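Forum index > Equipment and Purchasing > Two-arm bench cell, what are we leaving out of the budget?

benchrate
15 Apr 2019
We have approval in principle for one two-arm bench cell for small part sorting and kitting at the Dultanthorpe site. The quote from Lanico covers two arms, two grippers, controller and one year of support. It does not cover framing, table, cabling, spare fingers or training. My manager wants one number by June. What percentage on top of the hardware price do people carry for the rest?

torque_spec
We carried 35 percent on the last one and overspent. Framing and table were fine. Integration hours were not. If Lanico is quoting the controller separately from the software seat, check whether the seat renews every year.

benchrate
It renews. Page 4 of the quote, in small type.

Mrema_user
I disagree with a percentage at all. Arms get cheaper and labor does not, so the ratio you got last time is useless this time. Build it up by line. Ours had 41 lines for the first cell and the second one took an afternoon to budget.

torque_spec
A percentage is fine for approval in principle. You will not get 41 lines past a manager who asked for one number.

Mrema_user
You give him the total. The lines are for you, when he asks in the fall where the money went.

dgk_maint
From the maintenance side, things I have seen missed:
Spare finger sets, two per gripper.
Cable dress. Straps wear and cables get replaced. Order a second set with the arms, because the lead time alone is longer later.
Bins and trays. If the taught positions depend on a certain bin, buy all of them at once from one batch.
A spare gripper. Ernutik holds them in stock, Lanico builds to order. Ours took 60 days.

benchrate
Useful. Does the Ernutik gripper bolt straight onto the Lanico wrist?

dgk_maint
With an adapter plate. Budget the plate, and retest your reach, as the fingers end up lower.

Mrema_user
Before you commit to two arms, confirm you need two. One arm on a longer table does plain bin loading for much less. The second arm pays when both have to work on the same small group of parts, and then the cost to watch is the setup time for the shared area.
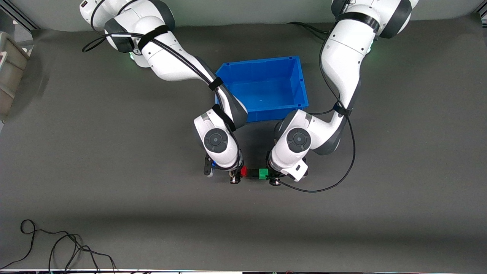

On ours that meant teaching both grippers to come in low from opposite sides without touching each other, and it used more integrator hours than all the single-arm moves together. Ask for that as its own line, fixed price if they will give it.

torque_spec
Agree on the fixed price. They will resist — ask anyway.

benchrate
Going with lines, then one total. I will ask Lanico to split out the shared-area work and requote the seat for three years.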